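Projet Flasine, compte rendu d'avancement au financeur
Période couverte : deuxième trimestre, visite du lundi 8 avril comprise

La visite prévue à la convention s'est tenue dans les locaux de Soltside le lundi 8 avril. Elle a occupé la matinée. Le groupe a d'abord suivi une présentation du calendrier et du budget, puis une démonstration au poste de travail, avec un temps de questions à la suite.

La démonstration portait sur la saisie d'objets de table au moyen de pinces tenues à la main. L'opérateur travaille avec une pince dans chaque main et manipule de la vaisselle courante sur un plan blanc. Les gestes ainsi recueillis servent ensuite à l'entraînement du bras robotisé. Nous avions retenu le rangement de la vaisselle parce que c'est la tâche la plus avancée du lot 2. Les visiteurs ont pu voir la séquence de près et demander des reprises.

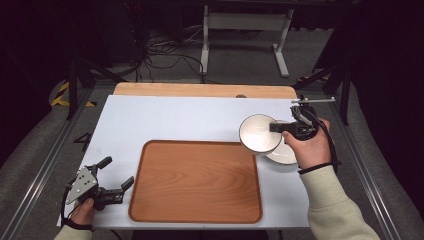 Les questions ont surtout concerné la fatigue de l'opérateur et la longueur des séances. Nous limitons actuellement une séance à deux heures, pause comprise. Öberg, partenaire chargé de l'ergonomie, a demandé que le poids des pinces soit revu avant l'été. La demande est acceptée et n'entraîne pas de surcoût sur l'exercice en cours.

Avancement par lot
Lot 1 (installation des postes) : terminé.
Lot 2 (collecte des gestes) : 3000 séquences enregistrées sur les 4000 prévues. Le retard pris en début d'année n'est pas entièrement rattrapé.
Lot 3 (essais sur le bras) : commencé, premiers résultats attendus en juillet.

Le suivi des séquences passe désormais par Gestiteo. La reprise des anciens fichiers a demandé plus de temps que prévu, car une partie des noms de tâches n'était pas homogène. Trois catégories restent à corriger à la main. Ce travail est planifié avant la clôture du lot 2.

Dépenses
Les dépenses de la période restent dans l'enveloppe. Les frais de la visite (accueil, déplacements des partenaires) ont été imputés sur la ligne communication. Nous ne demandons pas de transfert entre lignes.

Suites de la visite
Envoi du support de présentation aux participants : fait.
Proposition d'Öberg sur les poignées : attendue.
Prochain compte rendu : juillet, avec les premiers essais du lot 3.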